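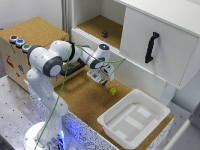 Tidy hands wanted for our toy and games room, Bokbridge

We're looking for a friendly, patient person (or two, if you'd like to share the job with a mate) to help us sort and put away small things at the Morin toy library – balls, trays, boxes, puzzle bits and all the odds and ends that come home from a weekend away in somebody's car boot.

It's casual work, two mornings a week through August, with a good chance of more once the Nindbridge branch opens. You'd be checking returns, wiping down shelves and benchtops, and popping everything back where the kids expect to find it. We have almost 400 toys on the books and 92 member families, so there's always something to do, and usually a cuppa at the end of it!

No experience needed. You'll need a current Working with Children Check and a good eye for colour when matching up stray pieces. We'll happily train you.

Please drop a short note in at 36 Fladville Road by 2021-08-15, telling us a little about yourself and which mornings suit.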